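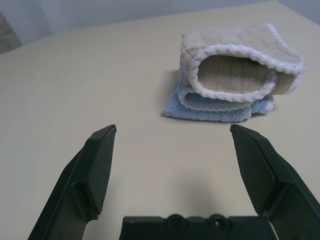 Fig. 4. Crosshatched pads on two facing fingers.

Week 10: Friction and grip
Notes by Mitali Amarasinghe

Friction is one of my favourite topics, because you use it all day long! Press two surfaces together and try to slide one — the push back along the surface is friction. The largest it can reach before slipping is F = μN, where N is the force pressing them together and μ depends on the pair of materials.

Worked case: a crate on level ground, N = 54 newtons, μ = 0.5. It stays put until you push with more than 27 newtons. Lovely and simple.

Now try N = 42 newtons with the same μ, then tilt the ground (harder, but great fun). Bring your working to the Purneck room in June.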